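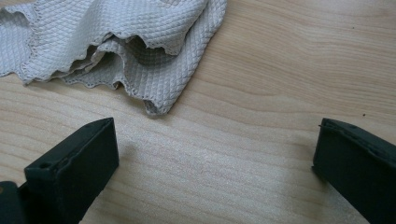
From: Elínborg Vestergaard
To: Handheld gripper evaluation list
Date: January 31, 2020
Subject: Re: Finger pads for the Skikmont round, request for a decision

Dear colleagues,

I am replying to Mr. Zwane's message on behalf of the evaluation office. His text is quoted first so that those who joined the list recently have it in front of them. My answers follow in the order of his questions.

Kagiso Zwane wrote:

> Dear all,
>
> The Skikmont round is due to begin once the pads have been chosen. We have three candidates: the bare black finger supplied with the tool, the felt-covered block proposed by Hsin-yi Hung, and the molded pad from Plellotix. I would ask the office to rule on the following.
>
> 1. May the cloth tasks be run with one pad and the rigid-object tasks with another, or must a single pad be used throughout?
>
> 2. The Odoi site has asked to record 300 grasps per pad. Our plan says 206. Which figure applies?
>
> 3. Operators have reported that the felt comes away at the edges. At what point is a pad to be replaced?
>
> 4. Is the wrist camera to be refocused when the pads are changed? The felt block is thicker than the bare finger and takes up more of the view.
>
> I would be grateful for a reply before the parts order is placed, as the supplier will not hold the price.
>
> With regards,
> Kagiso Zwane
> Skekville site

On the first question, a single pad must be used throughout each series. The office understands why a site would wish to match the pad to the object. A bare finger slides under the edge of a folded cloth more easily, and Gyu-bin Ham's notes from July say so plainly. The purpose of this round, however, is to learn which pad performs acceptably across the whole object list. If the pad is changed between cloth and rigid objects, the results cannot be compared with those from Odoi. A site that has time left over may run a mixed series afterward, filed separately and marked as such.

The cloth tasks remain as written: one microfiber cloth, crumpled by hand and placed on the bare table before each attempt. The operator approaches with the fingers open, closes on a single fold, lifts, and holds for the count given in the procedure. Picking up more than one layer is recorded as a partial result. Several of the Skekville sheets have it entered as a success, and I would ask that those lines be corrected and initialed.
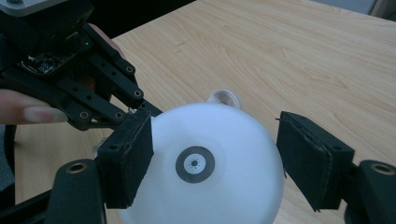 For the sphere, the pads are to meet it on opposite flanks with the target facing the camera. Please do not turn the sphere once it has been gripped. If the target has moved out of view, release and begin again, and enter the attempt as void. Izzati Mangundap has pointed out that two of the sites were counting void attempts toward their totals. They do not count, and the form will be revised to leave no doubt on the matter.

On the second question, the figure in the plan applies. Each site will record 206 grasps per pad. Odoi may continue to 300 if its schedule allows, but only the first 206 will enter the comparison. The office set the figure after reviewing operator fatigue in the previous round and does not intend to reopen it.

On the third question, slight fraying at the edge of the felt is acceptable. A pad is to be replaced when the covering has lifted from the inner face at any point, or when loose fibers have reached the gripping surface and cannot be brushed away. Sites should check both pads at the start of each session and after every 16 grasps. Pads are always replaced in pairs. Ms. Hung has agreed to prepare a short sheet with sketches of acceptable and unacceptable wear, and it will be sent to this list when it is ready.

Mr. Ham has asked whether the felt should be trimmed when it begins to fray. It should not. Trimming changes the shape of the edge, and we have no way of making the same cut at each site.

On the fourth question, the camera is not to be refocused. It is to be checked with the standard sheet after each change of pads, and the result noted in the log. If the check fails, stop and write to the office. We accept that the felt block hides part of the table beside each finger. That loss of view is a property of the pad and should be allowed to show in the results.

As to the order, the office has approved the purchase of felt pads for the three sites. The Plellotix pads are already in hand. The remaining budget for fasteners and spare bushings is 2,000 for the round, to be shared, and requests should come to me in writing with the site name and the part number.

Two matters remain open. The first is the adhesive used under the felt, on which I await a reply from Ms. Mangundap. The second is whether operators should practice with each pad before the recorded series begins, and for how long. Comments on either may be sent to the list.

Yours sincerely,

Elínborg Vestergaard
Evaluation Office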